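Speaker notes – Setting up a tea corner that people will use
Zanele Mtshali, Handadell
23 shares · 11 comments
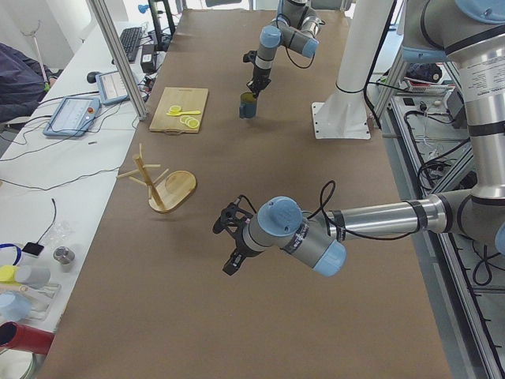 Start with what the talk covers: one drinks table, what goes on it and where. I look after the tea corner at Handadell and before that I did the same job at Mokoena, so most of this comes from those two places. Say early that the table matters less than the order of things on it. Brown kraft paper is a perfectly good covering, and the one I now use everywhere – it takes spills, and you roll it up at the end of the day. Point out the lemon slices and the yellow spoon sharing one board. Keep the lemon on the board, away from the mugs, and people stop dripping across the whole table.

Mugs next. A mug tree is fine for a small group. It holds a few mugs off the surface and people can see what is left. The wooden ones with short pegs suit small handles. Thick handles slide off, so try one of your own mugs before you buy. Stand the tree at the back, near a wall if there is one. Ours got knocked over most weeks when it stood at the front.

Pause for questions on mugs. There are usually several.

Costs. The Mokoena corner cost 1,915 rand to set up and the Handadell one 745, mostly through buying fewer mugs. We started with 17 and now put out 11. The rest are in a cupboard. Wian Venter will ask about paper cups – answer is yes for open days, no for every day.

Lemon. Slice it in the morning, cover it, throw away what is left after lunch. Use a board with a cut-out handle so it can hang up to dry. One spoon for the sugar and one for stirring, in different colours. Label them if you must. I gave up on labels.

Washing up. Skip this part if we are short of time. Each person washes their own mug and hangs it back on the tree, upside down or sideways, it makes no difference.

Last point: the checklist is on the back of the handout. Spare copies are by the door, and Wian has the file if anyone wants to change it for their own kitchen.

4 comments · Share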